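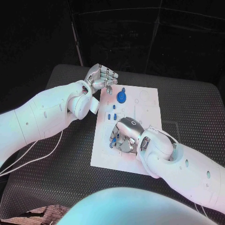
Part outlines on a white layout board are fading, and small parts sit badly in the recesses

Posted in Workbenches, Fixtures and Storage

Maritza Ospina

I do small-batch assembly of drawer hardware kits in a two-person shop. Each kit is laid out on a flat white board before it goes into a bag. The board has printed outlines for the flat parts and shallow recesses for the parts that roll or slide. A kit is complete when every outline is covered and every recess is filled, so the board does the checking and no list is needed.

The board is 515 mm wide and 286 mm deep. The material is white sheet plastic, 8 mm thick, bought as offcuts. I believe it is HDPE but the supplier did not label it. The outlines were printed by a local sign shop. The recesses were cut on a hobby router to a depth of 3 mm with square walls.

I have three problems.

First, the outlines are now faint. They were a medium gray when new in February and under the overhead lights I can barely make out the ones in the middle, where hands rest most. I wipe the board with isopropyl alcohol at the end of each day.

Second, the small molded clips (Dollico, the short type with one flat end) do not seat properly. They are 9 mm wide at the widest point and the recesses are 9.2 mm. About one time in five the clip lands on the rim and has to be pushed in with a fingertip. Then it is difficult to get out again, because there is nothing to grip.

Third, the board moves. The table has a dimpled dark gray mat on it and any sideways push on a part shifts the whole board. I tried double-sided tape, but I need to lift the board to tip it out when changing from one kit to another.

I could have the board reprinted, but I would like to fix the recesses at the same time and not pay for the work twice. What clearance should I use, and is there a print method that survives daily wiping? I have already looked at foam inserts and do not want them. They shed, and the black version hides the dark screws.

Zbigniew Zieliński

I will take these in the order that matters for the rework, which is recesses, then print, then holding.

Recesses. A total clearance of 0.2 mm is a locating fit. It is suitable when the part has to stay in exactly one position for the next operation. You are only presenting parts for counting and bagging, so you can go much looser. I use 1 mm total on parts up to 15 mm wide and 1.5 mm above that. On a 9 mm clip, cut the recess to 10 mm.

Clearance alone will not cure the rim problem. A square wall with a sharp top edge catches any part that arrives slightly tilted. Put a chamfer around the opening, 45 degrees and 1 mm deep. With a recess 3 mm deep you still have 2 mm of straight wall below it, and a clip will not wander out of that. If your router does not hold a chamfer bit well, run the profile once by hand with a countersink or a deburring tool. It will look uneven and work the same.

For removal, add a finger slot. Cut a shallow groove across the short axis of the recess, wider than a fingertip, and let it run past the recess on both sides. I make mine 18 mm wide and 1 mm deeper than the recess floor. The part then bridges the groove and you can pinch it from both sides. On closely spaced recesses one long groove can serve a whole row, which also saves programming time.

Check how much floor you have left. Your sheet is 8 mm, the recess 3 mm, the groove 4 mm. 4 mm remaining is enough for a board that lies flat on a table. It would not be enough if you carried the board loaded by one edge.

If you rework the existing board, re-zero on a corner of the sheet and on one existing recess at the far end. Sheet plastic moves after the first machining. My last one had shrunk or bowed enough that the second pass was 0.6 mm out at one end when I referenced only the corner.

Print. Ordinary UV ink on bare HDPE has poor adhesion whatever the sign shop tells you. Very little sticks to that material without flame or corona treatment. Alcohol does the rest. You have three options.

Engrave the outlines. Use a V bit, 0.3 mm deep, and leave them unfilled or fill them with paint stick and scrape the surface flush. Unfilled lines in white plastic are nearly invisible under flat light, so I would fill them. The fill sits below the surface and your wrist does not touch it.

Use two-color engraving sheet, white over black. The outline is then the core showing through, and it cannot wear off until the cap layer does. It is normally sold thin, so it has to be bonded to a backing, and bonding to HDPE is a problem in itself. Change the backing to PVC or acrylic.

Print on the reverse of a clear film and lay the film on the board with the ink side down. This is cheap and replaceable. It has to be cut out at every recess, and the edges of the cutouts lift eventually. I would use it only on boards with few recesses.

My choice for your board is the first one. The material stays the same, and both jobs can be done in one setup on one machine.

Line weight also matters. Make the outline 1 mm thick and offset it outward from the part by 1.5 mm. Many people draw the outline at true size, and then a correctly placed part hides its own outline and a part turned by a few degrees looks almost right. With an offset you see an even margin all the way around, and an uneven margin is easy to notice.

Holding. Do not tape it. Screw two low stops to the table in an L at the far left corner and push the board against them. If you cannot drill the table, fix the stops to a thin base sheet and put rubber matting under that. The board lifts straight out. The stops should be lower than the top face of the board so that sleeves and cables do not catch on them.

Maritza Ospina

Thank you. The offset outline explains something I had put down to carelessness. We have a long flat bracket that is nearly symmetrical and it goes into kits the wrong way around. The margin will not show that, though, as it is the same shape from both ends to within a millimeter. Is there a usual way to mark direction?

Zbigniew Zieliński

Engrave whatever feature differs. If one end has a hole and the other a slot, draw the hole and the slot inside the outline and fill them in solid. When the bracket is down correctly you see color through both openings, fully filled. The wrong way around you get a slot with white at both ends. It costs two extra engraving paths. An arrow is weaker, because somebody has to know what the arrow refers to.

If the two ends differ only in the position of the same hole, use a recess with a small raised pin, or put the bracket in a recess of its own with one corner filled. A physical stop is better than a mark in every case where you have the depth for it.

rirninano_bench

I would just buy a new board. We paid 155 for a printed one with no recesses and used magnetic dishes for the small stuff. Works fine. For slipping, a damp cloth under the board.

Also check that your parts are a different color from the board. We had white end caps on a white board and missed them constantly. Switched to blue caps and it stopped. If the supplier offers the clips in a color, take it.

Maritza Ospina

The magnetic dishes will not help with molded clips. The color suggestion is useful and I have asked Dollico. They do a blue version at the same price, but the minimum order is 940 pieces.

Toltus Pattern Shop

A few additions to the long answer above, which is mostly how we would do it.

Confirm the material before you engrave and fill. Drop a shaving in water. HDPE and polypropylene float, PVC and acrylic sink. If it sinks, your fading has a different cause, and on acrylic the alcohol is also likely to craze the edges of the recesses over time. Stop using alcohol on it either way until you know. Water with a little dish soap is enough for a board that only touches dry hardware.

Paint stick in an HDPE groove is held mechanically and not by adhesion. A V groove is the worst shape for that, as it is widest at the top. We use a small flat end mill, 1 mm, and go 0.5 mm deep. The walls are straight and slightly rough, and the fill stays. Do not polish the groove or flame it.

We disagree on the stops. An L at the far corner lets the board creep toward the person over a shift. Put a third stop at the near edge, on a pivot or simply a turn button, and turn it aside when you lift the board out.

On lighting, a single overhead fixture directly above a glossy white sheet will wash out any gray outline, new or worn. Go over the face with a fine abrasive pad before you fill the grooves, in one direction, to take the shine off. Use black or dark blue for the fill.

Maritza Ospina

The shaving floated. I cut a test piece from the same offcut with one clip recess at 10 mm, a 1 mm chamfer, and the 18 mm groove. All twenty clips I dropped in went to the bottom without being pushed. I filled one outline in a V groove and one in a flat-bottomed groove and wiped both with soap and water. No difference between them so far, but I will run the flat one on the full board. The bracket will get filled hole and slot markings. Still undecided on the third stop, as the near edge is where I rest my wrists.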